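Gripper drops coiled cables after a power dip
Posted May 8, 2026 by Ecaterina Vlad

ecaterina_v
Packing cell at our Wandville site, one arm, power cables going into cardboard boxes. On Tuesday we had a short dip on the supply and the gripper opened in the middle of a move. The cable missed the box and went over the side of the table. I was 5 feet away and it didn't hit me, but I don't like it.

The log shows fault 3629 and then nothing for 29 seconds. 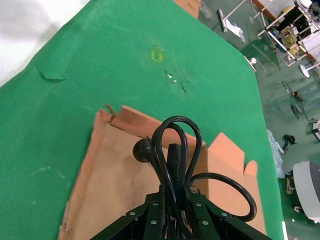
The grip force is set to 35 percent. I went up from there once and it started marking the connectors, so I put it back. The controller rode through the dip fine. Only the gripper let go.

lucero_tech
Sounds like the fingers have no spring or brake. Power goes, force goes. Put the gripper supply on a small UPS.

omihaila
I disagree with the UPS as a first step. If somebody hits the e-stop with a hand near the jaws, what do you want the gripper to do? Decide that, write it down, then buy parts.
Oana Mihăilă

lucero_tech
It's a cable. It weighs nothing. We ran the same way at Gullthorpe for more than a year.

omihaila
A plug end swinging off a fast arm can still catch you in the face. Slow the move over the box and put up a side guard.

ecaterina_v
Speed is down as of this morning and the guard is on order. I'm still asking the supplier what 3629 means. Will post when they answer.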